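The smart plug will not pay for your vacation

Every fall the same advice comes around about "vampire power," the electricity your things use when you think they're off. Every fall somebody forwards it to me with a note saying I should cover it. So I'm covering it, mostly to complain.

The usual version goes like this. Your TV, your coffee maker and your phone charger are sucking down money all night, and if you unplug them, or buy a gadget that unplugs them for you, your bill will drop enough to notice.

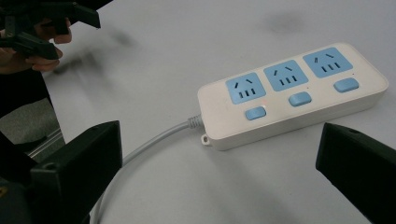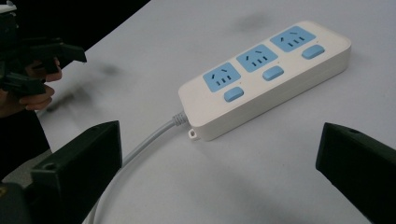
Three sockets, each with its own switch.

What set me off this time was a mailer from Pruvport, which sells an app-controlled plug and promises savings of "up to 39 percent." Thirty-nine percent of what? I read both sides and the small print. It's 39 percent of standby use, which for most households is a thin slice of the bill to begin with. "Up to" is also doing a lot of work in that sentence. I could save up to 39 percent too, by moving into a tent.

Run the numbers before you buy anything. One watt, left on all day for a year, comes to a bit under nine kilowatt-hours. At the prices most of us pay, that's a dollar or two. A phone charger with no phone on it often draws well under a watt. You can unplug it every single night for a year and end up with enough for a candy bar, maybe. I'm not against candy bars, but I resent being told this is a plan.

The app plug has a further problem. It has to stay on the wireless network so it can hear you tell it to turn something off. That takes power, day and night. Put one on a modern charger and you may well be using more electricity than you were before, plus you've paid for the plug and handed your email address to Pruvport.

I asked Dragica Babić about all this. She did home energy visits in Sturnton for years and has been inside more basements than I'd care to. She was kinder than I am. "People like it because they can do it tonight," she told me. "They can't do the attic tonight." When she walked into a house with a high bill, she said, she hardly looked at the chargers. She went to the water heater, then the old fridge in the garage, then the dehumidifier that had been running since May with the dial turned all the way up.

The garage fridge is the one I'd shout about if I had a bigger newsletter. Plenty of us keep one, and plenty of those hold a case of soda and a bag of ice. An old model in a hot garage can cost 100 dollars a year or more, and it costs that whether it's full or empty. Compare that with the charger.

Now, I promised to be fair, so here's what I'll grant the unplugging crowd. Some things do pull a real load while they sit there. Older cable boxes are bad. So are some game consoles, if you've left them in the mode where they wake up instantly and download things at night. Desktop computers with a pair of powered speakers and a printer attached can add up. If you have a corner like that, a plain power strip with a switch on it does the job. It doesn't need an app or a password. You do need to remember to press it, and I accept that this is where most good intentions go to die.

I tried it myself before writing this. Over 24 days I switched off the stuff by the TV every night before bed and read the meter each morning. Could I see a difference? Barely. The days we ran the dryer swamped everything else, and one cold snap wiped out whatever I'd saved. I'm not offering this as science. It was one house and one grumpy reader of meters. But if the savings were anything like the mailer suggests, I think I'd have spotted them.

If you'd like to check your own place, borrow a plug-in watt meter. Lots of libraries lend them. Leave it on one appliance for a full day at least, and a week for anything that cycles on and off, like a fridge. A quick glance at the display tells you very little, and it's how most of the scary figures get made.

A few of you asked about the Lekska monitor, the one that clips inside the electrical panel. I haven't used it and I don't plan to. Stoyanova, the company that installs it locally, wouldn't tell me how it decides which appliance is which, and I asked 6 times. Maybe it works fine. I'd want somebody other than the installer to say so – and I'd want a licensed electrician doing anything inside that panel, whoever made the gadget.

Next month it's window film, and whether the hair dryer part is really necessary. If you've put some up and taken it down again in the spring, write and tell me what it did to your paint.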